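Broltard Student Robotics
Oct 17, 2022

Thirteen students signed up for the bin picking project at Mevard this fall, and most of them had never stood next to an industrial arm. We talked with the team lead, a second-year student in the automation program, during a break between runs.

The team started in August with a list of household things and toys from the Bisby thrift store. "We wanted stuff that doesn't match," the lead said. "Boxes are easy. A bowl with something inside it is hard, and a spoon lying flat on the floor of the bin is worse."

Each student writes a part of the grasp planner and then takes a shift at the cell. A run ends when the bin is empty or the arm has tried 64 picks. The goal for the semester is 1,000 logged attempts. So far they have 145.

"That sounds low, but we spent three weeks on the mounting," the lead said. "The bin kept sliding. Now it's clamped and we don't think about it much."

Cables were the other problem. The first routing pulled tight whenever the wrist turned, so the team left more slack at the joint. The lead said the longer loop gets in the way of seeing the fingers, and people on shift lean over to look until someone tells them to step back behind the line. 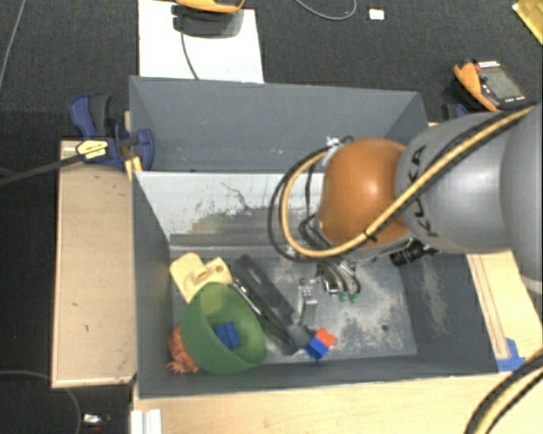
Student Projects

The green bowl has been in nearly every run. On a recent one it sat tilted with a blue block inside, and the group argued over which should count as the target. "The software picked the rim," the lead said. "I would have gone for the block."

Long, thin items get most of the attention now. Two students are working only on utensils, and another is rewriting the part that decides when to give up on a pick.

The team will show its results at the MacLeod college meet. Asked what they would change, the lead thought for a moment. "Start the log sooner. We did a lot of runs in the first month and didn't write them down."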